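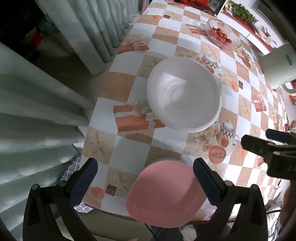 Abb. 1: Handgeführter Greifer mit rosa Kunststoffschale über dem Esstisch, rechts der zweite Greifer.

3.2 Demonstrationsdaten mit handgeführten Greifern

Bei der klassischen Teleoperation steuert eine Person den Roboter fern, und der Arm muss bei jeder Aufnahme dabei sein. Das bindet Hardware und beschränkt die Aufnahmen meist auf das Labor. Im Projekt Urngate (Gruppe A. Þrastardóttir) führt die Person den Greifer selbst in der Hand. Die Kamera sitzt am Greifer, der Bildausschnitt entspricht also weitgehend dem, was später die Handgelenkkamera des Roboters liefert.

Aufgezeichnet werden:
Kamerabild je Greifer
Pose des Greifers im Raum (6 Freiheitsgrade)
Öffnungsweite der Finger

Die Policy sagt relative Posen voraus, bezogen auf die aktuelle Greiferpose. Eine gemeinsame Kalibrierung auf ein Weltkoordinatensystem entfällt damit. Bei zweihändigen Aufgaben kommt die relative Pose der beiden Greifer zueinander hinzu.

Schwierige Fälle für die Wahrnehmung (vgl. Abb. 1): bedruckte Tischdecken, auf denen Teekannen und Früchte nur als Motiv vorkommen, glänzende Oberflächen mit Reflexen, durchsichtiges Glas. Ein Modell, das nur auf einfarbigen Tischen trainiert wurde, greift hier leicht nach dem Muster.

Ergebnis der Vergleichsstudie

Datensatz Plenden: 1.000 Demonstrationen, ein Laborraum.
Datensatz Pinheiro: fast 1.000 Demonstrationen, verteilt auf Privathaushalte.
Test: je 200 Versuche in unbekannten Küchen, Aufgabe »Schale umsetzen«.
Erfolgreich mit Pinheiro: 176 von 200. Plenden lag deutlich darunter, vor allem bei gemusterten Unterlagen.

Einschränkung: Getestet wurde nur mit 2 Armtypen. Posen, die ein Mensch mühelos erreicht, können außerhalb des Arbeitsraums liegen und müssen vor dem Training gefiltert werden.

Zur Übung im Oktober bitte Abschnitt 3.3 (Latenzausgleich) vorbereiten.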